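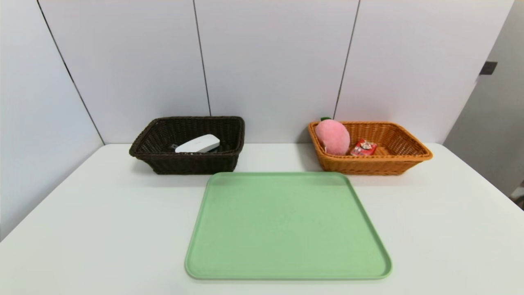 October, basket sorting, afternoon block. Got 40 demos in before tea, which is better than I expected after this morning's faff with the sync clock! The task is the one Usha Nair wrote up for the Elby set: take one thing out of a basket, put it on the tray, let go cleanly, back to rest. I'd been putting the tray further back and kept running short of reach at the far edge, so now the green one sits in front with both baskets right up behind it, and the moves are shorter and a lot less wobbly. The peach stays in the orange basket at the left end for this block, with the little red packet beside it, and the white gadget goes on the slant in the dark one. I like the slant -- it makes you come in at an angle, and the last Lullton batch had hardly any of that.

Binned 3. One was me sneezing (sorry, whoever reviews the audio), one I let go of the peach too high and it rolled, and one I simply forgot which item I was meant to be on and dithered for ages. Usha says dithering is worse than a drop for training, as the model happily learns to dither too. Fair enough. I've tagged the roll as "recovered" and kept a copy in the side folder, in case we want it later for the failure set.

Running total for Elby is 262 good ones. The peach is over-represented (everyone goes for the peach, it's nice to grab!) so from now on please follow the prompt list and don't pick your own. The white thing is the awkward one. It's glossy and I keep squeezing harder than I need to, and you can see it in the force trace -- big spike, then a plateau. Tried going slower on the close for the last few and the spike drops off nicely.

To do:

- next 50 with the baskets swapped left to right, tray left alone
- ask Menon whether they want the Orkholm naming or ours on the upload
- shorten the rest pause at the end, it's eating disk
- re-zero the left wrist before starting, it had drifted a bit by the end of the block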